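Call for participants: tabletop handling trial, spring intake

Drindach is looking for people to try out Plaltix, a simulation kit for teaching a robot arm to deal with ordinary table things. We want users who have never programmed a robot as well as those who do it for a living. The trial is done from your own computer and is paid.

The first module is called Cups and Glasses.
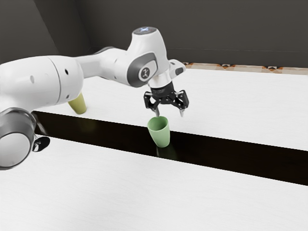
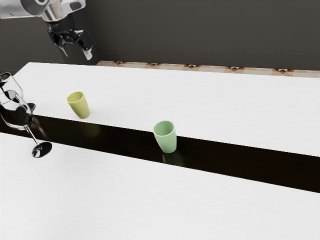 Both views come from the Plaltix simulator.

You steer the arm with a keyboard or a game controller and the kit records each attempt. A typical task is to pick up one cup and put it down at a spot named on the task sheet. Some tasks are easy and some are meant to be awkward. We are as interested in failed attempts as in good ones, so please do not delete anything.

What you would do

Each participant works through 14 tasks, and repeats each one until the software says it has enough. You can stop and start as you like, but the whole set must be finished within 5 weeks of getting your login. After every session there is a short form asking what was unclear, what was slow and whether the camera views gave you what you needed. Please write full sentences in the form. "Fine" is no use to us.

At the end there is one video call with the product team in Kanddale, lasting up to an hour. We will ask you to share your screen and do two of the tasks again while talking us through them.

Who can apply

You must be 18 or over and living in the UK. You need a desktop or laptop with a separate graphics card, a wired or steady wireless connection and a mouse. Tablets will not run the kit. Headphones are needed for the call only.

We have 111 places. Half are kept for people with no background in robotics or games. If you wear glasses or have trouble telling some colours apart, please apply and say so on the form. Several tasks name a cup by its colour and we want to know how well that works.

Staff of Drindach or of Oei, who are handling the payments, cannot take part. Nor can anyone who tested the earlier version of the kit.

Payment

You will be paid by the hour for logged sessions, at the rate shown on the application form, and separately for the call. Money is sent by bank transfer at the end of each month. If you drop out part way, you will still be paid for the hours you have done.

Your recordings

The kit stores the movements of the arm, the positions of the objects and your form answers. It does not use your webcam or microphone. The call is recorded only if you agree. You may ask for your sessions to be removed at any time before the trial closes.

How to apply

Fill in the form on the Drindach trials page and run the small test program linked from it, which checks that your computer is fast enough. Paste the result code into the last box. Applications close at noon on the last day of January. Everyone who applies will get a reply, and logins go out in February.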